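**1/** Irkik has begun the next stage of automation at its Nukville packing service. Staff who packed mixed parcels by hand now spend part of each shift working with hand-held grippers, so that the packing arms can be taught from their movements.

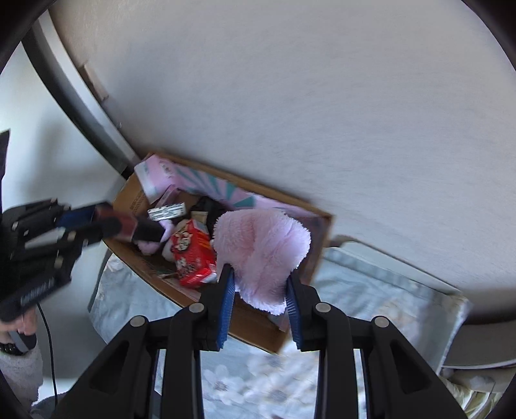 *A pink plush item held over the open box, with a second gripper at work on the left.*

**2/** The change affects 14 colleagues. No post is being removed during the trial, and hourly pay stays as it was. Each person has 25 hours of paid training, signed off by Radomír Šťastný, shift lead.

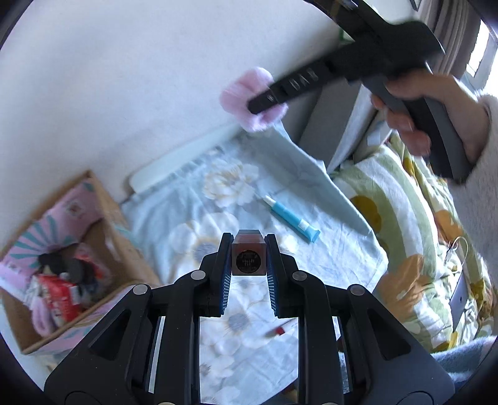 **3/** Job descriptions have been rewritten to match. "Packer" becomes "packing instructor", one grade higher, and the new text names skills that were never written down before. Judging grip is the first of them: a small square lipstick tube has to be held upright between the pads, and a pink pom-pom calls for a different touch. Staff asked for this to count towards grading, and it now does.

**4/** Over 300 sessions were completed by the end of September. Wrist strain was the most common complaint, and breaks have been lengthened as a result. 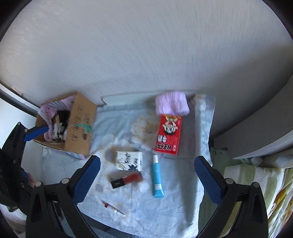

*Jaws open above the sheet: tissue pack, lip products, squeeze tube, red snack box.*

**5/** Soft goods remain the hardest part of the work. Plush items and cloth bundles share a box with card packages, and the order of packing is still left to the person holding the gripper.
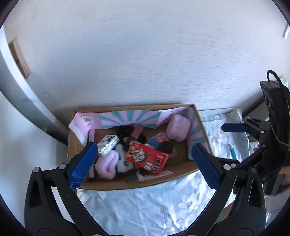 **Kalliopi Drakos**

**6/** Questions on rotas and regrading may be sent to my office, extension 766. The staff meeting on the Jadar line begins at 2 pm in the canteen.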